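Tridovcombe Shoppers Group Questions "Sleep Score" Pillow Claims

TRIDOVCOMBE, Wednesday. The Tridovcombe Shoppers Group today asked bedding seller Skodum to show the evidence behind its new Sleep Score labels, which promise "deeper rest in 3 nights."

Skodum says 113 customers tried its Givura pillow at home. It has not said how they were picked, who paid them, or what they slept on before.

"A number on a tag is easy to print," said Katia Zanetti, who wrote the group's letter. "We asked for the study and got a brochure. Then we asked again and got the same brochure."
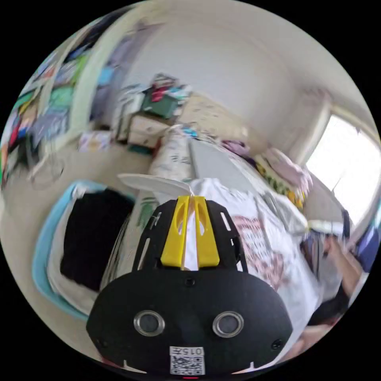
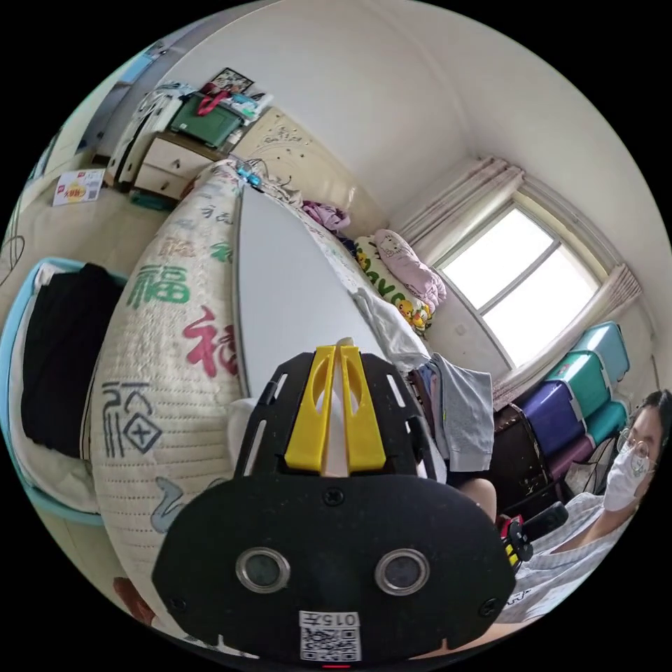

The second picture shows a quilted bolster with printed characters.

What the group wants

The letter makes four requests, among them the full survey questions and the refund figures. Skodum has promised a reply in December. The group has heard that sort of promise before and is telling shoppers to keep their receipts.

Copies of the letter are available from the Tridovcombe Shoppers Group on request.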